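Progress report, second period: Trillside fittings inventory and rework
Prepared for Imevley by Irfan Yeoh
Last updated: January

1. Scope of the period

Work in this period covered sorting, inspection and repacking of the pipe fittings held at the Trillside store. The stock consists of couplers, end caps and short adapter sections left over from the Somogyi irrigation job, plus one later delivery from Dritach. The agreed task was to bring the mixed stock into a state where each fitting can be issued against a part number without opening the bag to check it.

The first report listed three open items: the missing thread gauge, the unlabeled bins on the lower shelf, and the question of whether capped fittings should be stored assembled. The first two are closed. The third is dealt with in section 3.

2. Sorting and inspection

The stock was emptied bin by bin onto a white work surface and separated first by outside diameter, then by end type. Diameter was checked with calipers at the plain collar and again below it. Taking both readings slowed the work during the first week but removed a recurring error, in which two sizes with the same body diameter had been binned together.

Of 500 fittings in the opening count, 259 passed on first inspection and were bagged. A further 54 were set aside for cleaning, mostly for dried sealant in the grooves. The remainder has not been inspected and is the main work for the next period. Fittings awaiting cleaning are held in a separate tray and do not carry a part number until they have been checked again.

Ferenc Kiss wrote the inspection sheet used at the bench. It has one line per fitting and four columns: collar, grooves, insert, result. An earlier draft had a column for color. It was dropped after the first day, as the grays in the Dritach delivery vary between batches and the variation has no bearing on use.

3. Capped fittings

Part of the stock has a white insert in the open end of a dark gray body. The insert sits inside the collar and shows at the rim. The earlier practice was to pull the inserts and store them loose – this accounts for most of the orphan parts found in the lower bins.

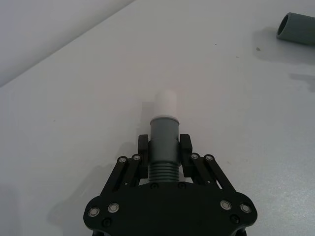

Vol. 2, p. 3

The fitting type with the grooved lower section and the plain, slightly wider collar is now stored with the insert in place. It is handled and bagged upright, held at mid-height, clear of both the grooves and the rim. Inspectors check that the insert is level with the rim all the way around. A tilted insert is recorded as a fail and goes to the cleaning tray even when the body is sound.

Body material is not recorded on the sheet. The stock list inherited from Somogyi gives no material for this type, and the supplier paperwork is incomplete. Dritach has been asked for data sheets. Until they arrive, the type is issued for low-pressure use only, and the bag label states this.

4. Storage

The lower shelf has been cleared and refitted with 20 bins, each with a printed label on the front and a duplicate inside. Bins are arranged by diameter from left to right. Orphan inserts are in one bin at the far right. They will be matched to bodies once inspection is complete, and whatever is left after matching will be written off.

Bags are closed with a fold and a clip. Heat sealing was tried and given up, as a sealed bag has to be cut each time a single fitting is issued.

5. Deviations from plan

Inspection is behind the schedule given in the proposal. The main cause was the thread gauge, which arrived in the second week. No additional funds are requested. The cost of the bins was met from the consumables line, and the receipts are with the quarterly return.

6. Next period

– Inspect the remaining uncounted bags and the cleaning tray.
– Match the orphan inserts.
– Enter part numbers in the issue register.
– Obtain data sheets from Dritach, or agree with Imevley on a test for the undocumented type.

Bench work continues on Tuesday mornings and as staff time allows. Questions on the inspection sheet should go to Ferenc Kiss, and questions on budget to Irfan Yeoh.

Filed under: Project reports, Stores and materials

Related items
Trillside fittings inventory: first progress report
Inspection sheet and notes for bench use
Bin label layout, lower shelf
Somogyi surplus: original stock list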